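Visit report: Plostum order-picking hall, Pustberg

The Tuesday tour at Pustberg starts at the goods-in dock at 9:30 and lasts until shortly before noon. Safety shoes are handed out at the door; sizes above 13 have to be requested when booking. Plostum runs the hall for mail-order firms that don't keep a warehouse of their own. The stock is household goods, hand tools and drinkware, with a seasonal section that was changing over to winter lines in October.

The floor area is 3,280 square meters, divided by a central aisle. The north side is pallet racking, served by reach trucks, and visitors see it only from behind a barrier. The south side holds single items in open bins on shelving, and most of the tour is spent there.

Receiving comes first. Cartons are opened on a roller table, checked against the delivery note and weighed. A carton outside its weight tolerance is moved to a side track and opened completely. The tolerance is set per article and printed on the label, which saves a trip to the terminal. Damaged outer cartons get a yellow slip even when the contents are fine, and the slip stays with the batch until it is sold out. The supplier receives a monthly list.

The bin system has 1,319 locations in use. Each location has a fixed address made up of row, bay and level, but no fixed article. Software called Fasureo assigns the next free location of suitable size. A slow-moving item can therefore end up at waist height next to the main aisle, and the tour guide conceded that the weekly re-sort only partly corrects this. The re-sort takes place in the evening shift and was not shown.

Bins come in three depths. The shallow type is for flat goods, the medium type takes most of the range, and the deep type is used for mixed items that would roll or tip in a shallow one. All are open-topped. Lids were tried for one season and dropped – they cost a few seconds per pick and had to be stored somewhere.

The bench area at the end of the south side is where bins are tried out and inspected. Wear was the most interesting subject of the morning. Goods slide against the same surfaces every day, and a sloped panel inside a bin takes much of the contact. Scuffs and small scratches are accepted. A bin is withdrawn when the surface is rough enough to mark packaging, which is tested by drawing a strip of printed carton across it with light pressure.

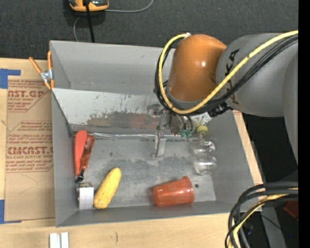 Tam objected that the carton test depends too much on the hand holding the strip, and that a weighted block would give the same pressure each time. The guide agreed in principle. A block had been made and was kept in a drawer, but the inspectors found the strip quicker and their results had stayed close enough to the block's. No figures were available for this.

Cleaning is done in a separate bay with a tunnel washer. Bins go in upside down, pass through at 80 degrees and are stacked on racks to drain. Adhesive residue from tape does not come off in the washer and is removed by hand with a plastic scraper. Metal scrapers are banned in the bay, although two were hanging on a hook by the door.

Packing follows at 34 stations along the east wall. Each has a scale, a label printer and paper fill from an overhead dispenser. Drinkware gets a paper sleeve and stands upright in the carton; bottles are laid flat with the cap toward the long side. The noise level here is noticeably higher than in the rest of the hall, mainly from the dispensers, and the guide's explanations were hard to follow from the back of the group. A headset system would help.

The question session was held in the canteen. Most of it concerned returns, which are handled in another building and are not part of the visit. On bin service life the answer was brief: it depends on the goods, and hand tools are the worst. Bins used for tools are rotated to textile articles once the first marks appear.

Practical notes: photography is permitted on the south side and at the benches, not at receiving or packing. Parking is behind the hall, entrance from the canal road. The bus stop is closer to the gate but is served only once an hour in the morning. Coffee is included; lunch is available at the staff price until 1:15.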